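Tumley Shelf Capture Guide
Section 7: Recording shelf tidying in shops

Rev. Tue 9 June. Replaces the old section 7, bin any printed copies.

Read section 4 (head unit fitting) first. If the head unit isn't calibrated, stop, go back, do that.

What we need from this section: first-person examples of hands working on stocked shelves. Reach, touch, grip, shift, square up, let go. The Rudoldale model learns from these. It copies what it sees, bad habits and all, so slow and plain beats quick.

7.1 Before you start

1. Get the shop's OK for the aisle and the time slot. Log it in the Hodelberg app under Site.
2. Battery at 41 per cent or more. Lower than that, swap it.
3. Free space on the card: room for 11 clips minimum.
4. Wipe the lens. Dry cloth only.
5. Sleeves up past the wrist if you can. Rings, bracelets, threads are fine, leave them on. Gloves not fine for this task.
6. Pick one bay. Stay on it for the whole set, don't wander.

Note: soft bags and pouches are wanted most at the moment. We've got plenty of tins and boxes. Crisps, sev, nuts, anything that crumples when you hold it.

7.2 Head position

1. Stand square to the shelf, arm's length away.
2. Tilt your head till the working shelf sits mid-picture in the preview.
3. Check both hands show when you reach. If only one shows, step back half a pace.
4. Hold still two seconds, then start.

Caution: look where your hands are going, not at the phone. Clips where the head keeps dropping to check the preview get rejected.

7.3 Recording the task

1. Start recording. Say the task name out loud, once ("tidy, front row").
2. Rest the free hand on the shelf lip. It steadies you and gives the model a fixed hand to compare against.
3. Bring the working hand to one pack. Spread the fingers over the front. Thumb where it would naturaly go.
4. Pause a beat on contact.
5. Move the pack. Small moves. Forward, straighten, turn face out.
6. Let go fully before you reach for the next one. No sliding from pack to pack.
7. Do 7 packs, stop, save.

Both hands on the shelf, right hand on the pack, left on the lip:
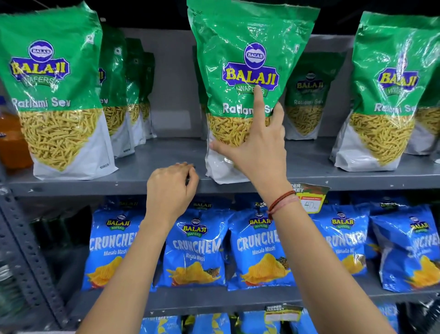
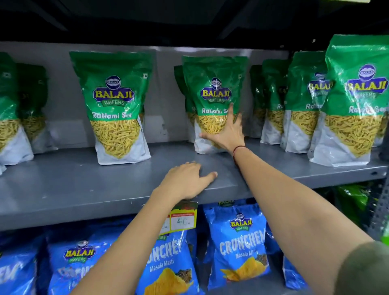

Fig. 7-1 and 7-2. Right hand on a Ratlami Sev pack, left hand on the front edge of the shelf.

Glossy packs throw back the overhead lights. Normal, don't move the stock to dodge it. Do shift your own stance a bit if the glare wipes out the whole pack face in preview.

Price tags can stay on. Don't take them down, don't tidy them, don't cover them with tape. If your arm crosses one, carry on.

7.4 If something goes wrong

Pack falls: keep recording, pick it up, put it back. Tag the clip DROP. These are useful, don't delete them.

Pack splits: stop recording. Tell the shop staff. Tag SPLIT and put the Site number in the notes box.

Customer comes into the bay: stop, step aside, let them shop. Bin the clip if a face is in it. No exceptions on faces.

Head unit slips: stop, refit, redo 7.2 from step 1. Don't push it back up mid clip.

Caution: never lean your weight on a shelf lip. Fingertips or a light palm, thats all. Some units aren't fixed to the wall.

7.5 Tagging

1. Open the clip in the app the same day.
2. Fill in: shelf level, pack type (bag, pouch, box, other), working hand.
3. Mark the contact point, first frame where fingers touch the pack. Near enough is not OK here, step through it.
4. Mark the release the same way.
5. If a pack behind moves as well, tick Neighbour moved.
6. Brand names: type what's on the pack. Can't read it, leave blank. No guessing.

Note: left-handed collectors, swap the hands in 7.3 and set Working hand to L. Please do send these, we're short.

7.6 Upload

Full set is 200 clips. Send in batches, wifi only. Batch name is site number, then bay, then your collector code, no spaces. A green tick in the app means it arrived. Grey tick means it's queued, so don't wipe the card yet.

Rejected clips come back with a code. Codes are in Appendix C. Redo on the same bay where possible, and log a new slot with the shop if the old one has run out.

Section text: Grigaitė. Corrections through the app, Help > Guide error.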